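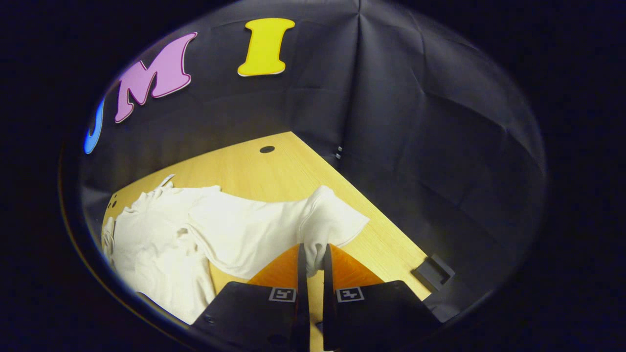 ## Editor and Coordinator, Daily Readings (part-time, fixed term)

Koller House publishes a short daily reading for churches and households: one Bible passage, a reflection of up to 300 words and a closing prayer. We are looking for an editor to run the next annual cycle from first drafts to press.

The post is 12 hours per week for one year, starting in July. Work is remote except for one planning day each quarter at the Polludon office. Travel to planning days is reimbursed.

### Duties

- Assign passages to contributing writers according to the reading plan, which is already fixed for the full cycle.
- Edit drafts for length, clarity and accuracy of quotation. All verses are checked against the printed translation named in the style guide.
- Return comments to writers within 5 working days.
- Maintain the schedule in Gurkus, our manuscript tracking system. Training is given in the first week.
- Prepare monthly files for the print edition (3000 copies) and the email edition.
- Answer reader letters on matters of text and reference. Pastoral letters are passed to the chaplain.

The editor does not write reflections during the term, except to fill a gap when a draft is withdrawn after the deadline.

### Requirements

1. Experience editing short religious or educational texts for a general readership.
2. Good working knowledge of the whole Bible, including the less frequently read books. The coming cycle covers all of the minor prophets.
3. Ability to edit across traditions. Our writers come from 7 denominations, and doctrinal differences are handled under section 4 of the style guide.
4. Reliable internet access and a current word processor.

A theology degree is useful but not required. Knowledge of Greek or Hebrew will not be tested.

### Terms

Pay follows the Primix scale for editorial staff, grade 5. The monthly deadline for print files is fixed - leave should be planned with this in mind. A short team call is held on Thursday mornings and opens with prayer. Attendance at the call is part of paid hours.

### How to apply

Send a résumé, one page on your editing experience and the name of one reference. Do not send sample devotionals. Shortlisted applicants will receive two unedited drafts and the style guide, and will be asked to return both drafts with tracked changes and a brief note to each writer. The exercise is paid at the hourly rate.

Interviews are held by video and last 45 minutes. Applications go to the editorial desk at Koller House, marked "Daily Readings - Editor."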